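Comparing two grippers on the same arm

I've been swapping a Priltico two-finger and a Vistetti back and forth, and I finally have a routine I like! Start by picking one small part and sticking with it (I use a plastic clip). Bolt on the first gripper, set the tool center point again, and drop the speed way down.

Run the pick from straight above. Then turn the part a bit and run it again — I do 8 tries per angle, 4 angles per gripper. Write down every miss, even the ones that feel like your own fault. 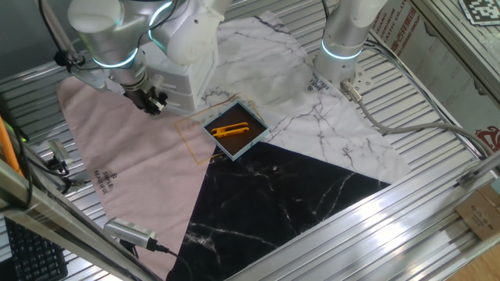 Keep the closing force the same for both, at least on the first pass. I skipped that once and had to throw out nearly 2 hours of notes. Once you've got both sets, raise the speed and go again.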